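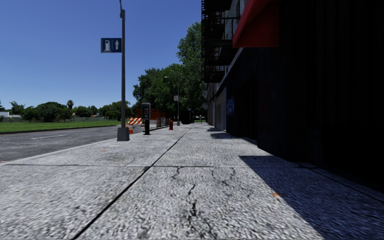 From: Nadège Arnaud
To: chores-and-machines list
Subject: Re: Re: is any machine doing a real chore yet?

Sohail Sandhu wrote:

> I run a small hardware shop and keep hearing that this stuff is
> ready. Fine. The chore I would pay to get rid of is the 4 pm run,
> when somebody has to walk a box of fittings or a can of paint to
> a customer a few blocks away. It takes a person off the floor at
> the worst time. Can a machine do that one yet, or should I ask
> again in ten years?
> Sohail

Sohail, I love this question, because it's the one I've been stuck on since June and I finally have something to say about it!

Short answer: the walking part, nearly. The rest of the run, no.

We've been training the sidewalk driver for Setier in simulation, on the street set Obaidul Begum built for us. The block I use most has a wide concrete sidewalk with the curb and the street on the left and a tall dark building on the right, and it is a wonderful little torture test. The building throws a hard-edged shadow over the right side of the walk. The early version treated that edge like a drop and crept along it as if it might fall in. One slab has a web of thin cracks, and it used to steer around those too. Then you get the street furniture near the curb: a sign pole with a fat base, a payphone (yes, a payphone), a striped barricade with a cone in front of it, and farther on a red hydrant.

We ran 4000 trips on the street set with the current version and it needed help on 421 of them. That's far too many for your shop, but the version before it could hardly get past the payphone without stopping to think, so I was dancing around the office. Shadows are pretty much solved. Cracks too. What still gets it is a person who stops to talk, or a dog on a long leash - anything that might move and then doesn't.

Now the bad news. Your 4 pm run starts with someone picking the right fittings, putting them in a box and setting the box in the machine. It ends with a door, often a step or 2, and a customer who may have both hands full. Our machine does none of that. Évan Besson over at Malitz is working on arms for the packing side, and he told me small loose parts in bins are still slow going. Paint cans he's happier with.

So if your customers would come out to the curb, I think a machine could save you most of the walk before too long. If they expect the box on the counter, keep sending a person.

Two things I'd love to know from you, or from anyone else here with a shop:

How heavy is a normal run? We've been testing with light loads and I suspect paint changes everything, braking most of all.

What is your sidewalk like? Ours are wide and in good shape apart from that one slab. Valentin Leblanc says the ones near him are half tree roots, and I'd like to get some of that into the set.

I'll post the list of the 421 once I've sorted it by cause. The dog ones are great reading.

Nadège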